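4.3 Recording a demonstration in the simulated kitchen

Before you start, check that the hand controller is paired and that the Vimura panel shows the arm as idle. Keep both feet clear of the clutch pedal until step 3.

1. Open the Prasico scene list and load the scene you want to record. Wait for the wrist view to appear.

2. Set the episode limit. The default is 1,660 control steps. Longer tasks can go up to 3,000.

3. Press the clutch pedal and hold it. The arm follows your hand only while the pedal is down.

4. Open the gripper fully with the thumb slider, then bring it to the starting pose using the wrist view.

When you line up on a narrow gap, keep both fingers in view and look between them at the surface behind. A patterned surface such as checkered tile makes this easier, as the slant of the grid lines tells you how far the wrist is turned from square. Watch the finger closest to a side panel. In the view below, the right finger is the one to watch, with its tip very near the line where the tiles end and the gray surface begins.

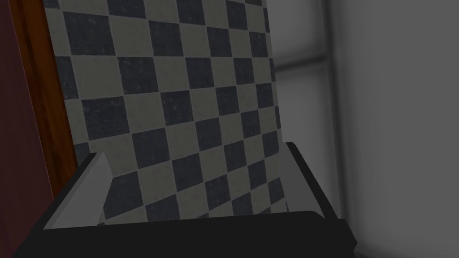
5. Release the pedal, move your hand back to a comfortable position, and press the pedal again. The arm stays where you left it.

6. Press Record. Carry out the task at a steady pace — pauses are stored along with the motion.

7. Press Stop, then choose Keep or Discard. Kept episodes are written to the Curkent folder on the host machine.

Note: A plain surface close to the wrist camera can look soft and gives little sense of depth. Switch to the side view with button 2 before moving toward it.

Caution: Do not change the control scale while the pedal is down. The arm may jump, and the episode will be marked with error 43. Discard it and record again.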